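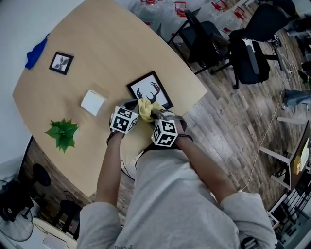 Station 4, frame-wiping task, operator gloved with marker cubes on both hands.

Vorby Capture Stations: Pre-Session Safety Check
Site: Novetti, second floor
Task set: wiping and tidying, household objects

1. Marker cubes strapped to the back of each hand, no play when the wrist is turned.
OK. Replace any strap that has lost its grip before the next block.

2. Gloves whole, wristbands flat against the skin or cuff.
OK.

3. Marker faces clean and unscratched.
OK. Wipe with a dry cloth only. Solvent lifts the print.

4. Cables clear of the operator's waist and hands.
ACTION. Black cable crosses the near part of the table. Route it under the tabletop and clip it.

5. Floor cables covered or taped.
ACTION. Thin white cable on the planks, right side. Tape down its full length.

6. Picture frames free of chips and sharp corners.
OK at start of shift. Check again after every 12 episodes.

7. Chairs and stools outside the walking path.
Comment: two office chairs stand beyond the far side of the table. Mark a line on the floor and keep them behind it.

8. Water containers away from powered equipment.
Comment: three large jugs at the back. Caps to be checked daily.

9. Spare cloths kept off the table edge.
ACTION. Blue cloth hangs partly over the edge. Move it in unless the task card calls for that position.

10. Stop word agreed with the person at the monitor.
OK.

Episodes logged before this check: 263. Data from open items may be kept, but tag it in Nerkulex as "station not cleared."
Recheck: Sunday, before the first block.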